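About Closix

Closix is a bicycle shop and mountain bike workshop in the town of Brudside, a short ride from the Gundari trail system. We sell new and used bikes, build wheels, service forks and shocks, and run group rides from spring until the snow closes the upper trails.

How the shop started

Mariann Jakab opened Closix after working as a mechanic for other shops. The first space had one repair stand, a truing stand and a counter made from an old door. Most of the work was flat tires, bent derailleur hangers and kids' bikes in the weeks before school started. She took trail bikes in the evening, when there was room on the floor to spread one out.

We moved to the current building when the repair side outgrew the old one. The move took most of August and we lost a box of bottom bracket tools that we have never found. We now have a staff of 6, with 2 full-time mechanics, and a separate room for suspension work so that grit from the main floor stays out of it.

What we do

Repairs and tune-ups make up most of our week. A basic tune covers shifting, brakes, bolt torque and a wheel check. The full service includes pulling the cranks, headset and hubs, cleaning everything and replacing what is worn. We call before we put on any part that wasn't in the original quote.

Wheels are built by hand in the shop. Last year we built 117 pairs, mostly for trail and enduro bikes, with a few gravel and single speed sets. If you already have hubs you like, bring them in and we will tell you what they are worth building around. Every pair can come back for a free retension after the first few rides.

Used bikes are bought outright or taken on trade. We strip each one down, look at the frame under good light and list what we found on the tag, including scratches and any crash damage to parts. Frames with cracks are not sold.

Rentals are limited to hardtails and short-travel full suspension bikes. They suit the Gundari trails well. We don't rent e-bikes or downhill bikes.

Riding with us

The evening ride leaves the parking lot at 6 and takes the creek road out to Gundari. It splits into a faster group and a no-drop group at the first gate. Helmets are required, and lights are needed early and late in the season. You don't need to have bought anything from us.

We also take part in trail work on the Geagea loop, the rocky section on the north side of the hill. The old route ran straight down a drainage and washed out every year. The new one has longer switchbacks and 236 feet of rock armoring where the ground stays soft. It is slower going up and a better ride coming down. There is still a bad off-camber corner below the second bench that we would like to rebuild.

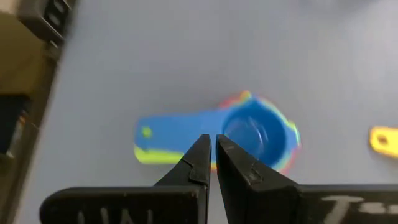
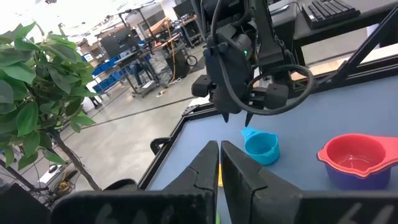
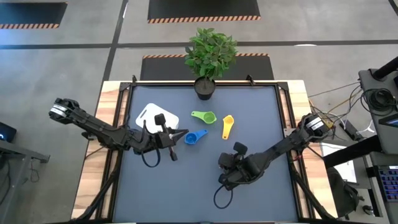
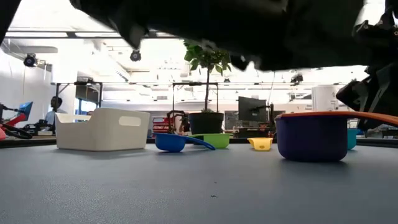
Appointments and drop-offs

Small jobs such as tubes, brake pads and cables can usually be done the same day. Tune-ups and suspension service are by appointment, and from the first warm weekend through early summer the wait can be two weeks. Winter is the best time to bring in a fork or shock.

Please knock the mud off before you drop off a bike. Take off bags, pumps and computers too. We will store a finished bike for a month without charge.

Warranty claims on frames and parts go through the manufacturer, but we will handle the paperwork on anything bought here. Bring the receipt if you have it. If you don't, we can look up the sale by name or serial number.

Work with us

We hire one seasonal mechanic each spring. Experience with hydraulic brakes and tubeless setups is needed, and wheel building can be learned on the job. Stop by the shop with a resume and ask for Mariann. Mornings are better, before the repair line gets long.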